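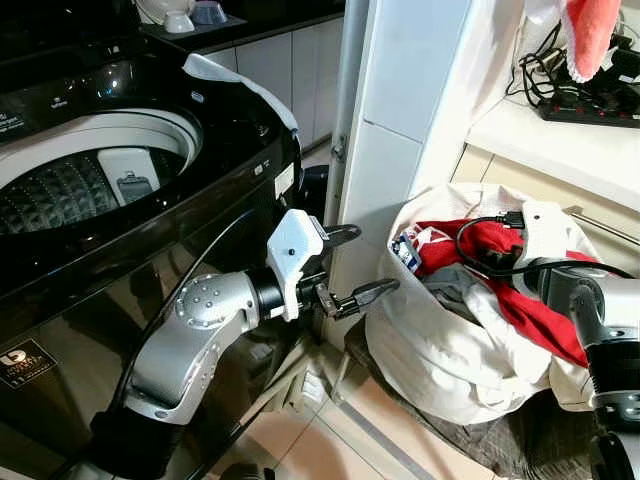

Perception software for household robots has long been judged by how many objects it can name. The engineering group at Zerby, which licenses its planning and vision tools to appliance and robotics firms, has spent the past year on a narrower question: how a machine should decide where one object stops and the next begins. Laundry is the group's standard test. A red garment that spreads across an open fabric bag and spills down one side, with gray and white pieces bunched beneath it, offers a camera very few reliable edges. The washer presents the opposite difficulty. Its glossy black panels mirror the light of the room, and a depth sensor may read a reflection as open space.

The group's answer is a software package called Flonlow, now in its third release. Earlier versions attempted to build a complete model of the work area before any motion was planned. The current version keeps a partial model and records, for each region, how much confidence the system places in its own estimate. The planner is permitted to move quickly where confidence is high. Where it is low, the arm slows and a second view is requested from the head camera.

"The old planner treated every surface as equally true," said Oğuzhan Soylu, who leads the perception team. "A tile floor and a shiny lid went into the same map with the same weight. We were asking the controller to trust things that the camera had guessed."

The change was tested over 348 trials in November, each beginning with a filled bag on the floor and an empty drum. Engineers logged 15 stops caused by false depth readings, most of them near the rim of the washer. Cables proved a more stubborn problem. A thin black line lying across clothing is easily merged with a fold or a shadow, and Flonlow now assigns such shapes to a separate class that the gripper may not close on.

Timing remains under review. A full planning cycle takes 400 milliseconds on the onboard computer, and Mr. Soylu's team would like to see that figure fall before the package is offered for general use. Part of the work has been assigned to Lucero, a contractor that maintains the motion library – chiefly the routines that check both arms for collision with each other and with nearby furniture.

Replay tools have also been expanded. Every trial is stored with its camera images, joint positions and planner decisions on a common clock, so that an engineer may step back to the moment at which an estimate changed. The archive holds 604 recordings, including runs made before the third release, and new code must be replayed against all of them before it reaches a physical arm.

Zerby expects to deliver the release to its first outside partner, Stuvance, once the planning cycle has been shortened. Folding is not included.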